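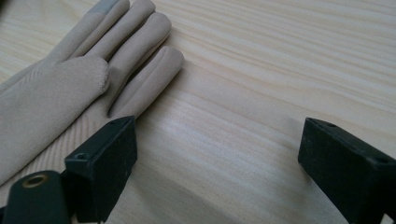 Figure 7.1 A beige fabric glove laid flat on a wooden tabletop. Note the lengthwise seam on one finger and the small grey patch at the tip of another.

Chapter 7
Gloves and Other Fitted Small Goods

7.1 Scope of the chapter

Gloves are among the smallest garments in ordinary production and among the most demanding to cut. A coat may be 10 mm out across the back without complaint from the wearer. A glove finger that is 2 mm too narrow cannot be worn. The earlier chapters dealt with garments that hang from the body or wrap it loosely; the present chapter deals with goods that enclose a jointed part of the body on all sides and must move with it.

The chapter covers fabric gloves only. Leather gloves are cut by a different method, in which the skin is damped and stretched before cutting, and are treated in Chapter 8. Knitted gloves made in one piece on a flat machine are left to the companion volume on knitwear.

After working through the chapter the reader should be able to:
name the parts of a cut and sewn glove;
take the four hand measurements used in drafting;
lay a finished glove for inspection and record its dimensions;
choose a seam type suited to the cloth and the position of the seam.

7.2 Terms

The trank is the main piece, comprising the palm and the back. In many patterns it is cut as one piece and folded along the outer edge of the hand. The thumb is usually cut separately and set into an opening in the trank. Fourchettes are the narrow strips that run between the fingers and give them depth. A quirk is a small diamond-shaped gusset placed at the base of a finger or thumb. The cuff or hem finishes the wrist opening.

A glove without fourchettes is called a two-sided glove. It is cheaper to make and lies flatter when empty, but the fingers pull across the knuckles when the hand is closed. Okoro (see Further reading) recommends it only for cloths with generous crosswise stretch.

7.3 Cloth

Brushed and suede-like cloths are widely used for light outdoor gloves. The raised surface is soft against the skin and hides slight unevenness in the stitching. It also has a direction. All pieces of a pair must be cut with the nap running the same way, normally from wrist to fingertip, or the two gloves will appear to be different shades when worn together.

Pale colours such as sand and beige show soiling first at the fingertips and along the edge of the palm. Where a patch of a second fabric is applied to a fingertip, as on gloves intended for use with touchscreens, the patch should be sewn on before the finger is closed. A darker or greyer patch is common. Its edge must lie clear of the seam allowance - otherwise the needle meets an extra layer at the tightest point of the curve.

7.4 Laying a glove for inspection

Gloves are inspected flat, on a smooth, matt surface under diffuse light. Strong light from one side throws shadows into the gaps between the fingers and makes a straight seam look crooked.

Lay the glove with the back uppermost. Draw each finger out to its full length without stretching it, so that the fingers lie side by side. Allow the thumb to rest where it falls. Forcing it outwards distorts the palm and gives a false width. Smooth the cloth once from the wrist towards the tips and then leave it alone for the remainder of the inspection.

Lengthwise seams are checked first. Each should run without twisting from the base of the finger to the tip. The tips are checked next and should be evenly rounded, with no point or flat.

7.5 The Skeltdale trial

The worked examples in this chapter draw on a wear trial run by Garba Nnaji at the Skeltdale workshop. The trial used 120 pairs of fabric gloves, of which 112 were returned in a condition fit for measurement. Each pair had been worn for 50 days. The commonest fault was an opened seam at the base of the thumb, followed by thinning of the cloth at the tip of the forefinger. Cuffs gave little trouble.

Section 7.6 begins with the draft of the trank, for which the reader will need squared paper, a tape and a well-sharpened pencil.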